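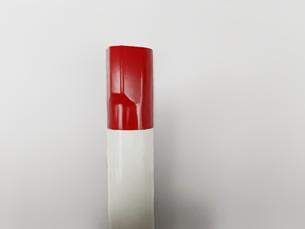 **Figure 3.** Rendered object, red upper section and white lower section.

The property section of a robbery report is usually filled in last, after the account of the offence and the offender description, and in the files we read it was also the section most often left thin. Officers at both stations work from the same form, which gives a free-text box for each item and a drop-down list for its category. The box has no prompts. A plain upright cylinder with a glossy red upper part and a matte white lower part, as in Figure 3, could be entered under that form as "tube", "red and white container" or simply "personal item", and all of those would be accepted by the system. A later search on any one of the terms would miss the other two. Most of the difficulties set out in this section come back to that point.

## 4.2 Property descriptions in the case files

We read 84 closed robbery files, 50 from Girkemness and the remainder from Jenunura. Each file was coded separately by Kuzmenko and Qudah using the scheme in Appendix B, and differences were settled by Amissah, who hadn't seen either set of codes beforehand. Files were included if at least one item other than cash had been reported stolen. Files in which the only item was a mobile phone were kept, although phones are recorded by serial number and tend to behave differently from everything else on the list.

In 38 files the property list was amended after the first report. Amendments were mostly additions. Complainants rang back once they had been home, looked through a bag or spoken to a family member, and the station then added the item to the list. It wasn't always clear from the file who had taken the call. At Jenunura the amendment is written over the original entry and the earlier wording is lost unless the officer copies it into the running log. Girkemness keeps both versions. For this reason the comparison of first and final wording in Section 4.3 draws on Girkemness files only.

Colour was the attribute most commonly given, followed by brand and then size. Material and surface were rarely mentioned. Where an item had two colours, the coders often found only one in the report, generally the colour of the larger part or of the part the complainant handled. We can't say whether the second colour was left out by the complainant or by the officer, as interviews weren't recorded at either station during the period covered.

The category list caused its own trouble. It was drawn up for burglary reports and has separate entries for whitegoods, garden tools and jewellery, but small things carried on the person fall mostly under "other". Two officers told us they chose "other" as a matter of course and put their effort into the free text. One said she chose whichever category came up first when she typed the opening letters. Neither practice breaches the station's instructions, which say only that the field must not be blank.

### Recovered property

The consequences show up at the property store. Under the arrangement in place since April, recovered goods are entered by a civilian clerk who doesn't have access to the original report and writes a fresh description from the item. Matching is then done by keyword. Song, who sat with the clerks at Girkemness for part of the fieldwork, noted that they described objects by function where they could and by shape where they couldn't. Complainants, by contrast, tended to name a thing by what it was used for at home or by where they had bought it. An entry reading "cylinder, capped" will not be returned by a search for "the one from my work bag".

Clerks had found ways around this. The most common was to ring the reporting officer, if the officer was still at the station. Another was to search on date and suburb and read through every result, which was workable at Jenunura, where the volume is low, and slow at Girkemness. Neither method is written down, and a clerk on leave was replaced during our visit by someone who knew only the keyword search.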